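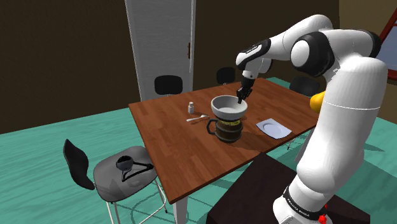 Unit 4: Budgeting for a table-clearing cell

Read this before the April lab. The task is the one we use all term: one arm on a fixed pedestal beside a dining table, picking up a bowl and other tableware with a two-finger gripper. The render shows the bowl stacked on a jug, with a plate and a spoon on the same table.

Start with the arm, but do not stop there. Students usually price the arm and forget the rest. Your sheet needs a line for each of these:

Arm and controller
Gripper and spare fingers
Pedestal and floor anchors
Tableware for testing, including breakage
Software seats
Training hours

Worked figures (Durklow price list)

Spare finger set: $300
Pedestal anchors: $80
Breakage allowance for the term: $883

Add 20 percent to the subtotal for shipping and setup. Andberg quotes include setup, so leave that part out if you use them and show the change in your notes.

Simulate first

Run the layout in simulation before you ask for a quote. Check that the gripper can get down into the bowl and still reach the plate. Check the chairs too. If the arm needs a chair moved, floor space goes on the sheet.

To hand in: one budget sheet, one page of notes, and two quotes (Bedska and Wanyama both answer student requests).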